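From: Setsuko Takeda
To: Grundstead household list
Date: August 1, 2026
Subject: Re: Bamboo tile mats, and folding on the bed

Noboru Noguchi wrote:
> Does anyone on the list still use one of the bamboo tile mats in
> summer? My wife wants one for the spare room. I worry about it
> snagging knitwear, as we do all our folding on that bed. Also, do
> you fold black trousers or hang them? Mine come out of the drawer
> with a crease across the knee.

Noboru,

We put ours on in July and leave it until the nights cool off. It lies straight on the mattress, with no sheet over it. I fold on it every week and it is better than a soft cover, because the tiles give you a firm surface to smooth things against.

Snagging has happened to me once, with a loose cuff. I keep sweaters folded in a stack along the side and don't drag them. Lift, don't pull.

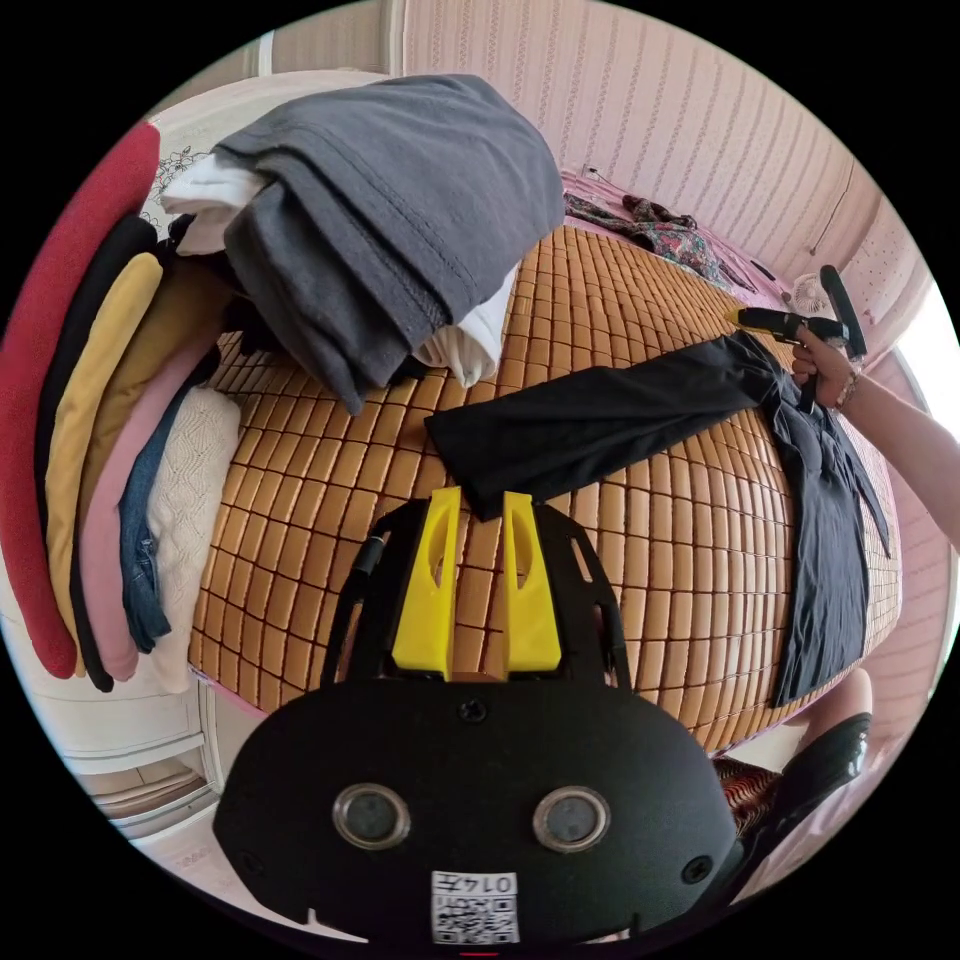 Folding on the tile mat, stack on the left, black piece still to do.

For long black things I lay them out sideways across the bed, full length, and pull them flat from the far end before making any fold. Then in thirds – never in half, which is where your knee crease comes from. If the drawer is deep enough you can roll them instead.

T-shirts go on last so they end up on top.

As for price, the mat from Vorness was 91 dollars with shipping. Measure the mattress first. Ours came a little narrow and I had to send the first one back.

Setsuko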